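Club Robotique Brotwood - Foire aux questions (version des sceptiques)

Le projet Paiva demande à des élèves de manipuler des vêtements avec des pinces tenues à la main, pour que les gestes servent ensuite à entraîner un robot. J'encadre l'atelier et je n'y crois qu'à moitié. Les réponses s'en ressentent.
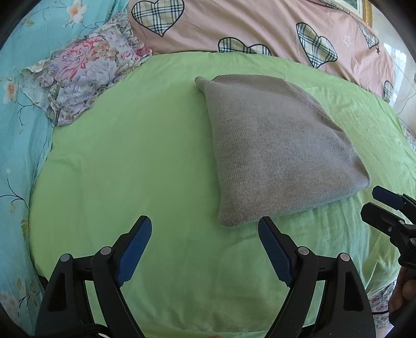 Temps de lecture : 2 min

Pourquoi un pull ?
Parce que la maille se déforme sans prévenir. Gilmar Rezende, à l'origine du sujet, trouve cela formateur. Je trouve surtout cela lent.

Faut-il savoir programmer ?
Pas au premier trimestre. On apprend à tenir la pince, à saisir un bord, à recommencer.

Combien de gestes faut-il enregistrer ?
L'objectif est de 2 000. En décembre, nous en avions 116 d'exploitables - je laisse chacun faire le calcul.

Peut-on travailler à deux sur le même vêtement ?
Oui, chacun avec son matériel. Se mettre d'accord sur qui lâche en premier prend plus de temps que prévu.

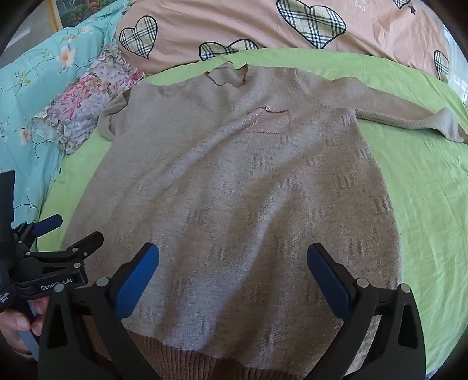 Pull à manches longues étalé sur le drap vert, col vers le haut du lit.

Le robot saura-t-il plier mon linge ?
On me le demande à chaque réunion. Je n'ai encore rien vu qui permette de le promettre, et la plaquette du concours Andum va trop loin sur ce point.

Combien de places ?
11, à partir de la seconde. Comptez environ 20 séances dans l'année.

Et si mon enfant s'ennuie ?
Il peut rejoindre le groupe Flavari, qui construit des robots roulants. Changement possible jusqu'en janvier, sur simple mot des parents.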